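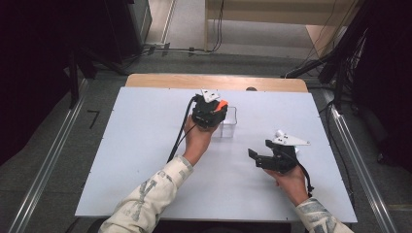
Posted by D. Chin, club advisor, Statdale Robotics Club
14 October 2021

Recording your first demonstrations with the hand grippers

New members start with the box task. You hold one gripper in each hand and work over the white board with a small clear box. Plan on one club meeting to get through it.

Before you start

Lay the white board on the table so it can't rock. Put one clear box near the middle. Run each gripper's cable past your wrist and give it enough slack to reach both ends of the board. Check that the triangular mount on top of each gripper is tight. If it wobbles, use the 2 mm hex key from the Wundden drawer.

Recording

1. Hold both grippers over the board with the fingers open. Wait for the beep.
2. Bring the left gripper to the box and close it slowly.
3. Lift the box about a hand's width.
4. Pass it to the right gripper. Let go with the left only when the right is closed.
5. Set it down, open the fingers, and move both hands back to the start.

Do 17 takes, then trade places with your partner. Move the box a little between takes.

If you drop the box, stop and mark the take as bad on the sheet. Don't pick it up by hand while recording.

Saving your work

Copy the takes to the Domine folder under your team number. We had 218 good ones at the end of July and 276 now. Files with no team number get deleted on Fridays.

Coil the cables loosely when you finish.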